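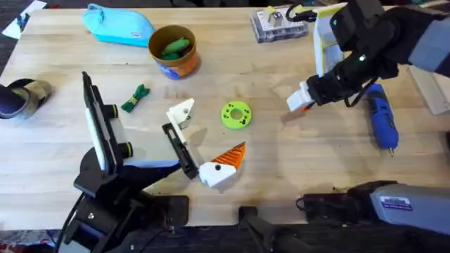

Leonardo Mazza asks whether a robot can learn a job the way he learned to tie his shoes, with his aunt holding his hands and moving them for him. Yes, Leonardo, it can! Holding the hands is one of the oldest ways to teach a robot, and people still use it. I will explain this way first, and then a second way, where the teacher doesn't touch the robot at all.

Teaching by hand

A robot arm has joints, like your shoulder, your elbow and your wrist. Inside each joint there is a motor, and next to the motor there is a small sensor which measures how far the joint is turned. When the teacher wants to show something, she makes the motors soft. Now the arm is easy to push. She takes it and moves it slowly to a toy, closes the gripper on the toy, lifts it, and brings it to a new place.

During all this time the sensors are writing down numbers. The shoulder is turned so much, the elbow so much, the gripper is open, the gripper is closed. The numbers are written many times in each second. When the teacher is finished, the robot has a kind of diary of the movement.

Then she can make the motors strong again and ask the robot to read its diary. It will make the same movement alone. If the toy is in the same place as before, very good. If you moved the toy a little to the left, the robot may close its fingers on the air.

Teaching from a distance

The second way is called teleoperation. It is a long word, but "tele" only means "far", as in telephone. The teacher sits at a table and moves a controller, and the robot copies her. Sometimes the controller is a second arm, smaller and lighter, with the same joints. She bends the small elbow, and the big elbow bends too. If the robot has two arms, she needs two controllers, one for her left hand and one for her right.

I tried this in April at the Ruvora workshop in Rukstead, where the robot is named Sala. I thought it would be easy, as I am quite good at video games. It was not. My task was to take a ring and put it into a bowl, and I dropped the ring 13 times before I could do it once. The difficult part is that you don't feel the ring in your fingers. You must look all the time - and even when you look, you are not sure how far down the gripper is. A small shadow on the table helps a lot. When the fingers and their shadow come together, you are near the wood.

Why one time is not enough

Think about how you learned to catch a ball. You did not see one throw, you saw many, high ones and low ones and bad ones. A robot needs this also. For the task with the ring, the people at the workshop made 400 demonstrations. A demonstration is one time of showing the task from start to end. Before each one they moved the ring to another place, or turned it, or put other things near to it.

A camera looks at the table while the teacher works. So the computer gets pictures and joint numbers together, and it searches for what belongs to what. When the ring looks like this, the arm should go like that. After much practice the computer can make a good guess also for a place where the ring has never been.

Mistakes can be useful too. If the teacher misses the toy and then corrects herself, the robot can learn how to correct itself.

Try it at home

You need two people, a scarf, a cup and 10 small things such as blocks or socks. One person is the robot and wears the scarf over the eyes. The other is the teacher. In the first round, the teacher holds the robot's wrist and moves the hand, and the robot only opens and closes the fingers when the teacher says so. In the second round the teacher may not touch, only speak: "left, a little more, down, close". Put all the things into the cup, or beside it if they are too big.

Which round was faster? Change places and play again. My niece, who is eight, was a much better teacher than me, but as a robot she was peeking under the scarf.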